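I have 91 plastic bags under my sink. I know this because in May the town of Troveck began charging four cents for each new one, and I went in to see what I was worth.

The fee is meant to make me think. It has. I now think about bags at the register, in bed, and once at a funeral. What I don't do is bring my own. I own a canvas tote from Wesora Hardware, strong enough for a bowling ball, and it lives in the car, where it has seen 320 miles of errands and no groceries.

My neighbors on Norel Street say the fee should be higher. They may be right. Four cents is a poor sort of punishment – it buys off the guilt and leaves change. At 70 cents I would walk back across the lot for the tote, complaining the whole way, and the law would have done its job.

Until then I pay, and the bag thanks me. I have never been thanked so often for doing the wrong thing. The clerk at Sæther's doesn't thank me at all, and I respect her for it. 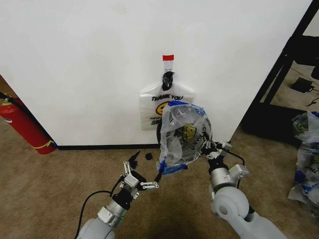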